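Levik track-following kit: notes on the trial data

Contents: 127 short runs, logged with the kit fitted to our own wheeled base on farm tracks at Cunness. Camera frames and steering output only.

What the seller claims: the Levik "holds any unpaved track in any weather". We paid for 2 units and would like to believe it. So far we don't.

Splits: 49 runs are kept back for testing. Please don't tune on them -- the seller asked to, and we said no.

Labels: track edge, rut, verge. Drawn by hand by Kobe Wouters. Where blur hides an edge, it is left unlabelled.

Known problems: the confidence score hardly moves when the view gets worse, so don't use it as a filter. Droplets and smears on the view have been left in.
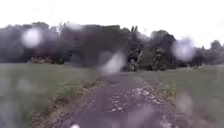 Tumelo Mokoena disagrees with the tone of these notes and says a wiper and a clean cover would settle most of it, and that no kit should be judged before July. Perhaps. Neither part is in the box or on the price list.

Licence: research use, ask first.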